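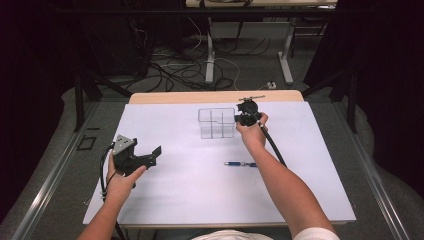
## 4. Water softener - first fill and salt

Do this after the plumbing is in (section 3). Vollier unit only, the Stamico one has a different valve.

1. Bypass lever to BYPASS. Check it twice.
2. Lid off. Pour in 9 liters of clean water, no salt yet.
3. Add salt tablets up to the line on the brine well. Not above. Block salt no good here.
4. Plug in, set the clock. Loses the time after a long power cut, so re-check.
5. Hardness: enter 291. That's the Cáceres supply, other towns see the table in section 7.
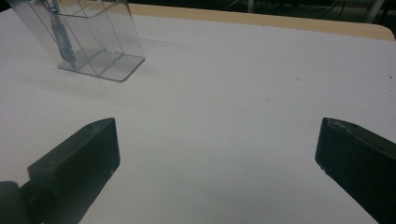
6. Open bypass HALFWAY, wait 2 minutes, then all the way. Listen for hissing, means air still in the line.
7. Hold REGEN until it beeps. Leave it alone untill the cycle ends.

**Caution:** drain hose must not be kinked or pushed down into the standpipe. Air gap required.
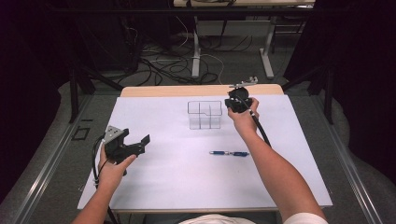
Bilal Abu Hammour adds that step 6 should be done with a cold tap running, bath if there is one, or the resin dust ends up in the faucet screens.

Note - salt low light stays on til the next regen. Normal.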